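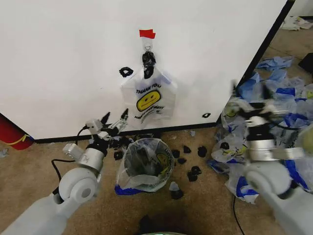
Sunday, late

Okay, so the anthology. I said I'd keep up with this diary while we put the thing together and then I went quiet all through February, which Shu-fen pointed out tonight in her very kind way (she sent me a picture of a snail).

We have the stories! Well, we have most of the stories. The call was for sea serpents, river spirits, lake monsters, anything long and wet with an old grudge, and I figured we'd get a handful from our own writing group and maybe a couple from people Hsin-yi knows. We got 60. I read every one of them on the bus, in the bath, and once at my cousin's engagement dinner under the tablecloth, and I still have lake weed in my head.

So many drowned bells. I had no idea how many people out there are carrying around a story about a bell at the bottom of a lake. I love a drowned bell as much as anybody, but after a while I could smell one coming from the first paragraph. There'd be a fog, and a grandfather who wouldn't go near the shore, and then bong.

The one I can't stop thinking about is Fung-ping Liao's. It's called "Trutby," after the village in it, and it's about a ferryman who has been paying the thing in the river with small lies. He tells it something untrue each crossing and it lets the boat go by. Then his daughter takes over the ferry and she's just a really honest kid! That's the whole setup. I missed my stop. I want it to open the book, and Tin-yau wants it to close the book, and we've been going back and forth on that for days like two people moving a couch.

His argument is that you want readers to finish on the strongest one so they tell their friends. Mine is that plenty of people only ever read the first story in an anthology (I'm one of them, I have a shelf of proof) so you'd better put your best foot out there. Hsin-yi refuses to vote. She says she'll vote when we've both calmed down.

I should say which Fung-ping, because we have two in the book now, and I already sent one of them the other one's edits. Fung-ping Yen was very gracious about getting three pages of notes on a ferryman she'd never met. Hers is the one with the retired eel. It's funny, properly funny, and it comes at you sideways at the end, and I don't want to touch a word except that the eel's age changes halfway through. I wrote to her about that on the right email chain this time. I checked the address so many times my tea went cold. 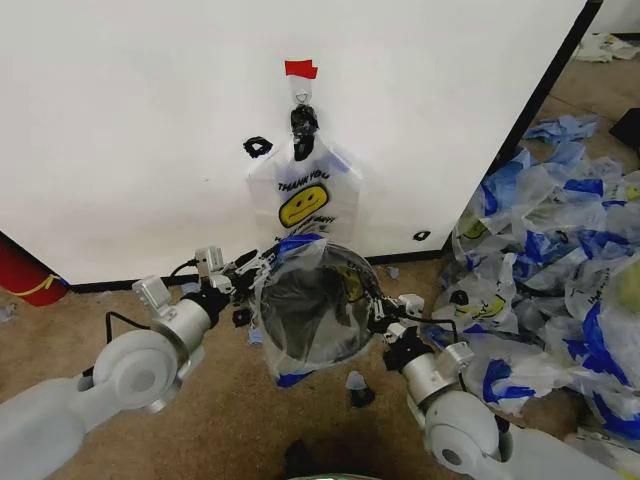 And then there's my own story, oh boy. I promised 5,000 words and what I have is 3,449, and a good chunk of those are a weather report. My serpent is named Gekon. I got the name by mumbling nonsense while I did the dishes, and I was so pleased with it, and now every time I type it I think it sounds like a brand of floor cleaner. Tin-yau says leave it. Shu-fen says if I'm asking then I already know. I hate when she does that.

The trouble with it is that Gekon doesn't want anything. I've given him a cave and a really nice set of fins and a tragic history with the moon, and he just lies there. Yang, the girl who finds him, wants about nine things, and so all the scenes are her talking and him blinking. I tried writing from his side this afternoon and got one good line out of it, where he thinks of boats as "the slow birds on the ceiling." I'm keeping that. If the rest goes in the trash then the slow birds can go in something else.

What I keep going back to is the way my grandmother told these. She never once described the monster. She'd say it was in the water and then she'd talk about the people on the bank, who owed who money, who was marrying badly, what they were having for supper, and you'd be lying there with your blanket up to your nose waiting for the water. I've got two full paragraphs on the color of Gekon's scales. I think she'd have fallen asleep.

So, new plan for the week. The scales go. The moon probably goes. Yang gets a brother she's in debt to, and I find out what the brother did. I'm going to write it longhand because I fiddle less that way, and also because my laptop fan has started making a noise like a kettle.

Other stuff, so I don't forget. Contracts need to go out to everybody, and Hsin-yi has a template that only needs the old title changed. The old title is in there five times, I looked. We still don't have a new one. The list is down to "Trondent and Other Deep Places," which is Tin-yau's (Trondent being the sunken city in his story, so he's hardly neutral), and "What the River Is Owed," which is mine, and which comes out of Fung-ping Liao's story, so I guess I'm not neutral either. Shu-fen likes "Undertow." There must be four hundred books called Undertow.

I've also got to write the rejections and I've been hiding from that. There was one with a bell in it, a short one, where the diver goes down to the bell and somebody has been polishing it. We don't have room for it. I've read it three times now to make sure we don't have room for it, and I'm going to ask Tin-yau to read it tomorrow before I send anything.

It's nearly one. The slow birds on the ceiling. Bed.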